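Heltley Astrology Circle
Minutes of the general meeting, May 15, 2017

Present: Fiorella Sartori (chair), Pejman Heydari, Kamran Safavi, Brodie Doolan
Apologies: Esmaeil Hosseinzadeh

1. Minutes of the last meeting were approved with one spelling fix.

2. Birth chart course. Brodie has finished the handout on houses and will cut the part on retrogrades. Class fee stays at $15. Pejman asked for more practice charts in week two. Agreed. 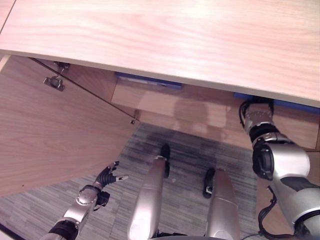
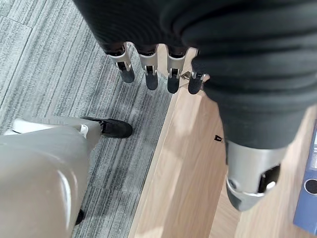
Wooden surfaces in both views.

3. Newsletter. The list stands at 1,351 addresses. Kamran will drop the moon calendar from the July issue and run Fiorella's piece on rising signs in its place, 700 words at most.

4. Library. Trolarell has offered a box of old ephemerides for $400. Pejman thought this high. Fiorella will ask if they would sell the ones after 1950 separately.

5. Solstice talk. Still no speaker. Esmaeil to be asked again.

6. Any other business. Kamran reported that the sign-up page drops the birth time on some phones. Brodie to look into it.

Meeting closed at 8:40.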